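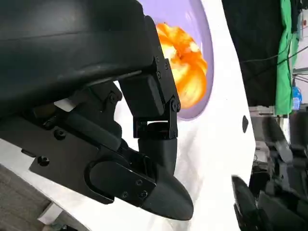 黒いグリッパーの先端部(写真:Flavbridge)

ランニング教室「Sudent」 指導員・伴走スタッフ募集

Flavbridgeでは、運動習慣のない大人を対象としたランニング教室「Sudent」の指導員および伴走スタッフを募集しています。活動は1月から始まります。経験者はもちろん、指導の仕事が初めての方も応募できます。

教室について

Sudentは、走ることに慣れていない方がウォーキングから始め、途中で歩かずにゆっくり走り続けられるようになるまでを支える教室です。タイムの短縮や大会での入賞は目的にしていません。参加者の多くは、学校を卒業してから運動らしい運動をしていない方です。健康診断の結果を見て申し込む方、子どもと一緒に走れるようになりたい方、退職を機に体を動かしたくなった方など、動機も年齢も体力もばらばらです。

練習は毎週日曜日の朝、Bustia緑地の周回路で行います。前半は歩く時間が長く、回を重ねるごとに走る時間を少しずつ延ばしていきます。全員が同じペースで走ることはありません。その日の体調と前回の記録をもとに班を分け、班ごとに指導員と伴走スタッフがつきます。次の期の定員は100人です。

期の最後には、周回路で3000メートルの記録会を行います。参加は自由で、順位はつけません。途中で歩いても最後まで進めば完走として扱います。

募集職種と仕事内容

指導員
班を受け持ち、準備運動から整理運動までの進行を担当します。練習計画は主任指導員のUchenna Idahosaが期の初めに作成しますが、当日の気温や路面、参加者の様子に応じて距離と本数を減らす判断は各指導員に任せています。増やす場合は主任への相談が必要です。練習後には班ごとの記録票に、実施した内容、早めに切り上げた方の有無、膝や腰などの訴えを記入します。

伴走スタッフ
班の最後尾につき、参加者と一緒に歩いたり走ったりします。遅れた方を急がせないこと、ひとりにしないことが主な役割です。給水所の準備、受付の手伝い、荷物置き場の見守りもお願いします。フォームの指導は行いません。参加者から聞かれた場合は指導員に引き継いでください。

受付スタッフの募集は締め切りました。

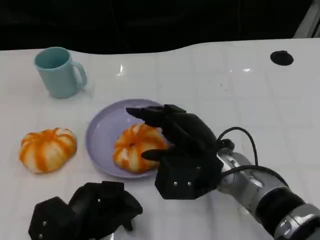
応募条件

共通
・満18歳以上であること
・日曜日の午前中に継続して活動できること
・参加者の体力や体型、年齢について不用意な発言をしないこと
・応急手当の講習を受けていること、または活動開始までに受講できること(受講料は当方で負担します)

指導員
・運動指導の経験があること。種目は問いません。学校の部活動、地域のクラブ、スポーツジムでの経験も対象になります
・人前で落ち着いて説明ができること
・会話ができる程度の速さで、休まずに一時間走れること

伴走スタッフ
・会話ができる程度の速さで、休まずに三十分走れること
・資格や指導経験は不要です

自己ベストの記録は選考に使いません。フルマラソンの経験がなくても構いません。過去に当教室へ参加された方の応募も歓迎します。前の期では、伴走スタッフに元参加者が何人も入っていました。最初の数週間のつらさを知っている方は、声のかけ方がうまいことが多いようです。

勤務条件

期間
1月の第一回練習から2か月です。双方の合意があれば、次の期も続けてお願いすることがあります。

時間
日曜日の午前8時から11時半までです。参加者の集合は午前9時で、それまでに打ち合わせ、コースの確認、給水所の設置を行います。練習の終了は午前10時半を予定しています。片付けと記録票の記入が済んだ班から解散します。

場所
Bustia緑地の周回路。集合は管理棟の南側にある東屋です。雨天時は練習を中止し、Shibata体育館の会議室でストレッチと補強運動の講習に切り替えることがあります。切り替えるかどうかは当日の午前6時に決め、メールで連絡します。

報酬
指導員、伴走スタッフともに下記のとおりです。
・伴走スタッフ:一回につき日当をお支払いします。金額は面談時に書面でお渡しします
・指導員:上記に指導手当を加えた額をお支払いします
・交通費:実費を支給します(上限あり)
・雨天で講習に切り替わった場合も同額をお支払いします
・午前6時の連絡で完全に中止となった場合は、日当の半額をお支払いします

貸与品
活動用のウインドブレーカー、笛、記録票用のクリップボードを貸与します。シューズは各自で用意してください。新品を初日におろすのは避け、履き慣れたものを使ってください。ウインドブレーカーは期の終わりに洗濯して返却していただきます。

保険
活動中のけがについては、当方で加入する傷害保険の対象になります。自宅から集合場所までの往復も含みます。寄り道をした場合は対象外になることがあります。
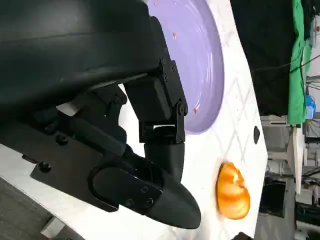
事前研修

採用された方には、練習が始まる前に研修を受けていただきます。会場はShibata体育館です。研修の時間にも報酬をお支払いします。内容は次のとおりです。

・教室の方針と一期分の練習計画の説明
・歩く区間と走る区間の切り替え方
・準備運動と整理運動の実技
・体調不良者が出たときの連絡手順
・記録票の書き方
・周回路の下見(路面の傷んだ箇所、トイレ、水飲み場、車の出入り口)

研修で特に時間をかけるのは、速さの感覚をそろえる練習です。普段から走っている方は、ほぼ例外なく参加者には速すぎる速さで走り出します。隣の人と普通に話せる速さ、話すと少し息が切れる速さ、話せない速さを実際に走り分け、教室ではいちばん遅い速さだけを使います。時計は見ずに行い、あとで記録と照らし合わせます。

もうひとつは中止の判断です。胸の痛み、めまい、冷や汗、片足をかばう動きのいずれかがあれば、本人が続けたいと言っても走るのをやめてもらいます。判断に迷ったときもやめてもらいます。その場での声のかけ方は、二人一組で参加者役と指導員役に分かれて練習します。

研修を欠席された方は、第一回の練習から入ることができません。都合がつかない場合は早めにご相談ください。個別に時間を設けられることがあります。

主任指導員から

主任指導員のUchenna Idahosaです。この教室の練習計画は、経験者が見ると物足りないと思います。最初の週は走る時間が一分ずつしかありません。それでも翌日に筋肉痛が出る方はいますし、一分が長く感じられて驚いたという感想もよく聞きます。

私自身も、走り始めた頃は速く走りすぎて何度もすねを痛め、そのたびにやめていました。続くようになったのは、知人に勧められて歩く時間を入れてからです。当時は歩くと負けたような気がして、人のいない時間を選んでいました。同じように感じている参加者は今もいます。

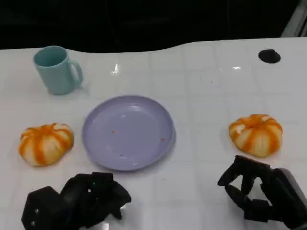 ですから、歩く区間では指導員も必ず一緒に歩いてください。その場で足踏みをしたり、先まで走って待っていたりすると、歩いている方は急かされていると受け取ります。技術的なことは研修と現場で覚えられますが、この点だけは初日から守っていただきたいと思います。

欠席が続いた方が戻ってきたときは、理由を聞かずに前の段階の班へ案内してください。班を移ることは珍しくありません。期の終わりまでに計画の最後まで進まなくても、次の期に続きから始められます。

応募方法

次の項目を記入した書類を、メールまたは郵送でFlavbridge教室運営係までお送りください。様式は自由です。手書きでも構いません。

・氏名、住所、電話番号、メールアドレス
・希望する職種(両方でも可)
・運動歴と指導歴(ある方のみ)
・応急手当講習の受講の有無
・すでに都合の悪い日がわかっている場合はその日
・応募の動機(数行で結構です)

書類を確認したあと、面談の日時をご連絡します。面談は平日の夜にShibata体育館で行い、終わったあと希望者と一緒に短い距離を走ります。こちらは選考には影響しません。走らない方はそのままお帰りいただけます。着替えの場所はありますが、シャワーはありません。

結果は採否にかかわらず全員にお知らせします。提出された書類は返却しません。採用に至らなかった方の書類は、結果の通知後に当方で破棄します。

定員に達した職種から受付を終了します。終了した職種は、このページの「募集職種と仕事内容」の欄に記載します。

よくあるお問い合わせ

毎週出られないのですが応募できますか。
伴走スタッフは、事前に連絡があれば欠席があっても構いません。指導員は班の様子を続けて見る必要があるため、できるだけ全回の出席をお願いしています。

子どもを連れて行けますか。
託児の用意がなく、活動中に見ていることもできないため、ご遠慮いただいています。

車で行けますか。
緑地の駐車場は参加者の利用を優先しています。公共交通機関か自転車でお越しください。給水用の荷物を運ぶ方は別途ご案内します。

副業として応募できますか。
当方では制限していません。勤務先の規則をご自身で確認してください。

見学はできますか。
現在の期の練習を見学できます。前日までにお電話ください。

お問い合わせ
Flavbridge 教室運営係 内線1025
受付時間 平日午前10時から午後5時まで
練習内容に関するご質問は、主任指導員から折り返しご連絡します。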